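Rilon short story award draws 1,269 entries, organizers say

6 August 2018

The Rilon Award for short fiction has drawn 1,269 entries this year, its organizers said in a statement, calling it proof that the prize is now "the home of the short story." The statement did not say how many writers were behind those entries, and the rules let each person send in up to 5 stories.

Last year's total was 884. Entry was limited to one story per writer then, so the two figures are hard to compare. Asked whether the number of people entering had gone up or down, award director Sakda Luangrath said the office was "still working through the forms."

The prize is paid for by Pullumis, which took over as sponsor in the spring and had set a public target of 1,000 entries. The entry limit was raised a few weeks later. Luangrath said the two things were not linked.
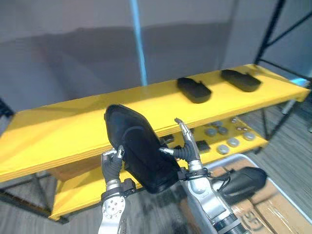
Judging is where the bigger questions lie. The statement says every story will be read in full by at least two readers before the shortlist comes out in September. It does not name the readers or say how many there are -- and entries only closed last month. Stories can run to 6,000 words.

Luangrath would say only that the team was "experienced and well prepared." He did not answer a question about whether readers are paid.

The award has been slow with details before. The Boonchu Prize for first novels, run from the same office, put out its last shortlist three weeks behind schedule and never published the judges' comments it had promised entrants.

The winner of the Rilon will be announced at a dinner in Stestberg. The prize money is unchanged, and the winning stories are to appear in a book, though no publisher has been named. Writers who entered more than one story will be told by email which of them, if any, went forward.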